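How do you teach a robot to tidy a bedroom?

214 shares | 18 comments

I'm rubbish at folding blankets. I always end up with a lump. So you can imagine how pleased I was to find out that robots are even worse at it than me!

A robot doesn't know what a blanket is. It doesn't know which bit is the corner, or that cloth goes floppy when you lift it. You could try writing out every single move as a computer instruction, but blankets never land the same way twice, so you'd be typing until you were very old.

The team on the Clunasby project do it by copying. A person picks up a pair of grippers (think of a robot's hands without the robot) and does the job with those instead of fingers. Squeeze the trigger and the black fingers close. There's a camera on each gripper, so everything gets filmed from the hand's point of view. Each go is called a demonstration.

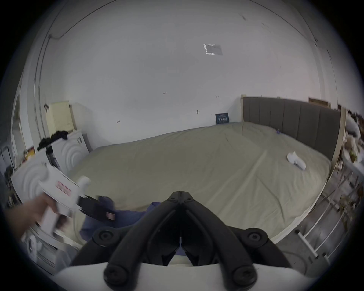
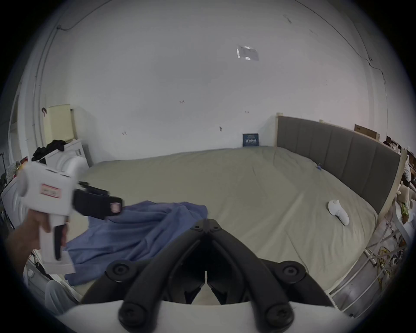 Photos: Clunasby project / Melgate Science Club

Both of these were taken by a camera on a gripper, and that's why the walls look so bendy. It's a very wide lens, a bit like looking through a door peephole. The two black fingers at the bottom belong to the gripper doing the filming. Can you spot the other gripper over on the left in the second photo, and the crumpled blue blanket?

Now for the clever part. All the films go into a computer program called Codeck, which looks for patterns. When the cloth looks like this, the hands usually move like that. After enough goes it can make a decent guess about a blanket it has never met before.

How many is enough? I asked, and the answer made my arms ache. They tried teaching it with 886 demonstrations and the robot kept missing the corner. With 2,000 it got hold of the corner in 18 tries out of 20. I think that's brilliant, although the two misses ended up on the floor.

They also found that messy rooms are good for it. If you only ever practise on one perfect bed, you get muddled by a different one. (I did tell my mum this. She still made me clear up.)

Next they want to try pillowcases.

More like this
Why do robots fall over?
Samonte, the robot that sorts socks
Can a computer feel tickly?
Make your own cardboard gripper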